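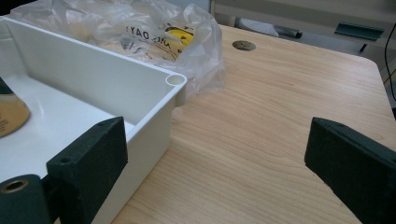 Tray drainage and damping off: results from the Astside benches

28 March 2021

Members who sowed early brassicas at Astside this winter reported losses from damping off on two of the benches. Erick Mollel kept the sowing records, and the following is a summary of them for those planning a second sowing.

Damping off is caused by several soil-borne organisms, chiefly Pythium and Rhizoctonia. The stem narrows at compost level and the seedling falls over. Once this has started the affected seedlings do not recover, and neighbouring ones usually follow. Cool, wet compost and still air favour it.

We sowed 700 seeds across four groups of modules, all in the same peat-free mix. Two groups were watered from above with a fine rose. The other two were watered from below, the modules standing in a solid tray for about 17 minutes and then lifted out to drain on slats. Losses in the groups watered from above were 23 per cent. In those watered from below they were seven per cent. The lids stayed on until germination in all four groups and were then removed.

The comparison has limits. The benches watered from above are nearer the north wall, where the air is cooler and moves less. Ludivine Riviere has pointed out that the sowing on that side was also denser in places, and she would like the groups swapped over before anyone draws a firm conclusion. That will be done with the July sowing of spring cabbage.

In the meantime, the following practice is suggested. Use mains water for seedlings and keep the butt water for established plants. Wash solid trays and lids with hot water and detergent between sowings, paying attention to inside corners, where old compost collects. Do not leave modules standing in water overnight. Cover seed with vermiculite to a depth of 5 mm — slightly less for lettuce, which needs light.

Régis Barbier has spare vermiculite in the Flurkport store, in the sacks behind the door. Please write what you take on the sheet. The maximum and minimum thermometer from bench two is also missing and should go back on its hook, as the night readings have a gap until it does.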